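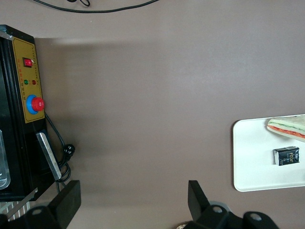

黄色い操作面の黒い機械と、白いトレーのサンドイッチ。電源コードのプラグは机の上。

Flavgate 小さな店の軽食と道具の見本会 写真と覚え書き

2019年12月、Watuvardの二階で開かれた見本会に行ってきました。喫茶店や惣菜店など、厨房の狭い店に向けた催しです。出展は13社。案内状には「置くだけで昼が回る」と大きく印刷してありました。置くだけで回るなら苦労はないわけで、行く前から半分は疑っていました。帰ってきた今は、疑いが半分より少し増えています。

写真に添える文はいつも一、二行で済ませるのですが、今回は会場で取ったメモのほうが多くなりました。見出しごとに短く並べておきます。順番は回った順で、おすすめ順ではありません。

机の上の同居

機械と食べ物を同じ机に並べる見せ方は、この手の催しの定番です。実際の店でもそうなります。作業台がもう一つあればと誰でも思いますが、あったらこういう会には来ません。
気になるのは、同じ台に置けることと、同じ台で仕事ができることが、説明の中でいつのまにか一緒になってしまう点です。トレーを置き、機械を置き、コードの行き先を決め、そのあとに手を動かす幅が残るかどうか。手元の見取り図に書き込んでみたら、うちの台では包丁を置く場所がなくなりました。

コードの話

小型機の寸法表には、たいてい本体の幅、奥行き、高さしか載っていません。コードがとぐろを巻く分の面積は、どこの表にも出てこない。狭い台では、その分が皿一枚になります。
後ろから出るのか横から出るのか。壁に付けたとき根元が折れないか。配線を上から落とすのか、台の裏を這わせるのか。会場で尋ねると「設置の際にご相談を」という返事が多く、相談料の有無まではっきり答えたのは3社でした。三社とも無料とのことですが、出張費は別だそうです。別なのか、とメモに書いて二重線を引いてあります。

赤いボタンの安心感

卓上に置く機械でも、大きな赤い非常停止ボタンが付いていると頼もしく見えます。目立つのは結構なことです。ただ、頼もしく見えることと、忙しい昼にちゃんと手が届くことは別の問題だと思います。
左利きの人が使うとどうか。トレーを山積みにしたら隠れないか。袖が引っかかって止まったとき、どうやって戻すのか。最後の質問には、会場で配っていた小冊子のどこにも答えがありませんでした。持ち帰って読み返しましたが、やはり見つかりません。復帰の手順は、止め方と同じくらいの大きさの字で書いてほしいところです。

小さな字

操作面の字が細かい機械は、昔から苦手です。夕方の厨房で眼鏡が曇っていたら、まず読めません。
店で長く使われている機械には、たいてい白いテープが貼ってあって、太いペンで「入」「切」「さわるな」などと書いてあります。見た目は悪いけれど、あれがいちばん読める。設計する人は一度、三年使われたあとの姿を見に行くといいと思います。新品の前でこの話をしたら、笑顔で名刺を渡されました。

サンドイッチ、断面

三角のサンドイッチは断面で売るものだと言われます。きゅうりの緑と、赤みがかったオレンジ色の具。切り口に色が二つあれば、たしかに手は伸びます。
ただ、断面がきれいなものほど端のほうで具が足りないことがあります。真ん中に寄せて盛り、そこを切って見せれば、どんなサンドイッチでも立派です。家で作るときも同じごまかしができますから、責めるつもりはありません。買う側としては、角から食べるか切り口から食べるかで、だいぶ印象が変わるというだけの話です。

Aguiarの試食

会場の一角で、軽食の卸をしているAguiarが試食を出していました。何種類かつまんだうち、卵は良かったです。パンは少し甘め。きゅうりの入ったものは、食感は残っていましたが塩が薄い。係の人は「お店ごとに調整していただけるように、あえて控えめに」と説明していました。便利な言い方です。うちで出す料理が薄かったときにも使わせてもらおうかと考えました。
薄い味は足せるから濃いよりまし、という意見もあります。しかし、すでに挟んであるサンドイッチにあとから塩を振る方法を、私は知りません。具だけの納品もあるのかと聞いたところ、検討中だそうです。

きゅうりは待ってくれない

きゅうりを挟んだサンドイッチの問題は、いつも同じところにあります。時間です。
薄く切って塩をして、拭いて、パンに油脂を塗って、それから挟む。ここまでやっても昼過ぎには少し怪しくなります。展示の説明板には「作りたての食感が続く」とありましたが、何時間続くのか、室温なのか冷蔵なのかが書かれていません。数字のない「続く」は、私の中では「しばらくは大丈夫」程度に読み替えています。
六月に自分の店で試したときは、朝に作った分を午後に食べて、パンの内側が負けていました。湿気の多い季節だったので、十二月の会場で食べて平気だったとしても、そのまま信用する気にはなれません。見本会を梅雨時にやってくれたら、もう少し参考になるのですが。

白いトレー

白は清潔に見えるし、食べ物の色も立ちます。角が丸いと布巾が隅まで入るので、洗うのも楽です。この点は素直に褒めます。
問題は、白は傷と色移りが目立つこと。にんじんやトマトの色は思いのほか残ります。漂白を続けていると今度は表面がざらつき、ざらついたところにまた色が入る。展示台の白はいつでも新しい白です。半年後の白を隣に並べてくれる出展者がいたら、私はそこで買います。

Jilleyの包み紙

紙ものではJilleyが、サンドイッチ用の包み紙を一束1,155円で並べていました。手触りは良く、折り目もきちんと付きます。見本をもらって帰り、家で玉子サンドを包んでみました。
包んだ直後は満点。少し置いたら、底のほうに油がうっすらにじみました。説明では「油に強い」でしたが、強いというのは、にじまないという意味ではなかったようです。値段からすれば悪くない品だと思います。ただ、毎日使う店にとっては一枚あたりの差が効いてきますし、送料がどの束数から無料になるのかも、札に書いておいてほしかった。問い合わせの返事はまだ来ていません。

レバーというもの

手で引く、押す、倒す。レバーのある道具は、見ただけで仕事をしそうな気がします。銀色の金属が光っていると、なおさらです。
私は以前、見た目の良さに負けて手動のスライサーを買ったことがあります。一週間は楽しく、二週間目に肩が痛くなり、今は棚の上で重石になっています。ですから、会場でレバーの付いたものに触らせてもらうときは、一回では手を離さず、続けて二十回ほど動かすことにしています。係の人は途中から少し困った顔をしますが、昼の仕込みは一回では終わりません。

「一日200食以上」

会場でいちばんよく目にした数字がこれです。あちこちの札に似たようなことが書いてありました。
何時間で、何人で、何を挟んで200食以上なのか。ハムとチーズを重ねるだけなら、慣れた人が手でやっても相当な数になります。きゅうりの水気を拭くところから数えているのか、拭き終わったきゅうりが最初から横に積んであるのか。そこを聞くと、話はたいてい「条件によります」で止まります。条件によるのは分かっていて、その条件を知りたくて来ているのですが。
そもそも、うちのような店で一日にそれだけ売れる日はありません。売れないのに作る速さだけ手に入れても、余ったサンドイッチを自分で食べることになります。

音とにおい

写真に写らないものも書いておきます。会場は人の声で騒がしく、個々の機械がどれほどの音を出すのか判断できませんでした。客席と厨房がカーテン一枚で仕切られている店では、音は値段の次に大事です。静音と書いてある品ほど、静かな部屋で聞かせてもらいたいと思います。
においは、コーヒーの出展が入口にあったおかげで全部コーヒーでした。パンの香りを確かめたい人は、入口に近い場所での試食を避けたほうがいいかもしれません。

掃除について聞いたこと

「簡単に拭くだけ」と言われたら、どこを、何で、外さずに拭けるのかまで聞くことにしています。透明な樹脂の部品は、アルコールで曇るものと曇らないものがあります。見た目では区別できません。
聞いてみると、答えは出展者によってばらばらでした。「大丈夫です」が一番多く、「水拭きでお願いします」が次で、「確認してご連絡します」もありました。私がいちばん信用したのは最後の返事です。連絡が来れば、もっと信用します。
それと、台と機械のすき間。パンくずは必ずそこに入ります。持ち上げて拭ける重さなのか、持ち上げてはいけないのか。カタログの重量の欄だけでは分かりません。できれば開店前の眠い頭で一度持たせてほしいものです。

会場そのもの

Watuvardの二階は天井が低めで、階段が急です。荷物用の昇降機はあるそうですが、来場者は使えません。紙袋を両手に提げて下りるのは少し怖い思いをしました。
休憩用の椅子は窓際に少しだけ。飲み物は自由でしたが、置く場所がないので、結局みんな展示台の端に紙コップを置いていました。狭い台の使い方を提案する会として、これはどうなのか。いちばん実地に近い展示だったとも言えますが。

持ち帰ったもの

小冊子の束、Jilleyの包み紙の見本、Aguiarの価格表、割引券。割引券は初回限定で、しかも最低注文数があり、うちの冷蔵庫には入りきらない量でした。冷蔵庫の大きい店の方がいたら差し上げます。
価格表のほうは、思ったよりまともでした。卵のサンドイッチだけなら、少量で試してもいいかと考えています。きゅうりのほうは、塩の件と、午後にどうなるかの返事を待ってから決めます。

買ったか、買わなかったか

何人かに聞かれたので書いておくと、機械類は何も買っていません。作業台の幅をもう一度測り、コンセントの位置も見直しましたが、今の配置では冷蔵庫の扉とぶつかります。配置を変えるには流しを動かすことになり、そうなると機械の値段どころではありません。
包み紙は、もう一束分だけ試すつもりです。油の少ないものに使えばにじまないのかもしれないし、単にこちらの包み方が下手だったのかもしれない。そこはまだ分かりません。

次回のFlavgateは来年の6月を予定しているそうです。梅雨時ですから、朝に作ったきゅうりのサンドイッチを、できれば午後の三時ごろにもう一度食べさせてもらえないか、アンケートの余白に書いて出してきました。

お問い合わせをいただいても、出展各社の取り次ぎはしておりません。写真の無断転載はご遠慮ください。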